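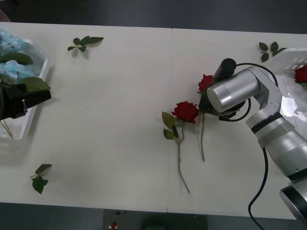

Artificial flowers and white baskets on the table.

Possession arrow after a double foul in overtime

I keep the book for Anwood in a small winter and summer league (high school rules, two referees). In our game against Hirdale we had a double personal foul in overtime while a try was in the air. The try missed. The officials gave the ball to Hirdale on the arrow and I switched it. Their coach said the arrow should stay put, as the original overtime jump had already used it. Who was right, and does the foul count toward the bonus?

Wing-sze Fu
Jul 13, 2026

Roman Szulc
The two events are separate. Overtime starts with a jump ball, and the arrow is set by the first team to gain control after it. Your double foul came later. With the try in flight there is no team control, so if the try is unsuccessful and no goal or end of period is involved, play resumes at the point of interruption, and that means the alternating-possession procedure. Hirdale had the arrow, Hirdale gets the throw-in. 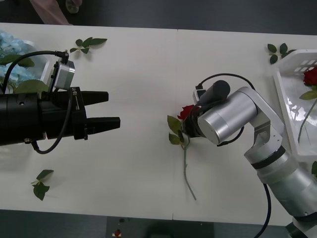 The arrow is reversed when that throw-in ends, meaning when the ball is legally touched inbounds. It is not reversed when the official hands the ball over. If you switched it early, no harm done unless Hirdale was fouled before the throw-in ended, in which case they keep the arrow. A throw-in violation by Hirdale would cost them the arrow.

As for the bonus, record a personal foul against each player and a team foul against each side. No free throws are shot for a double foul, even if both teams are already in the bonus. 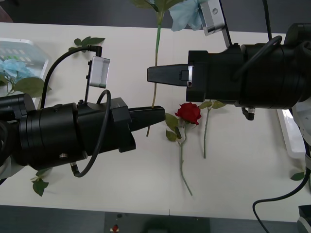 Overtime is an extension of the last period, so team fouls carry over from it. Check your book for that — a lot of scorers start again from zero.

piatek_bench
We always just did a jump ball for these. Might be different in your league. I'd ask whoever assigns the refs at Ilgate, they had a sheet on it in May.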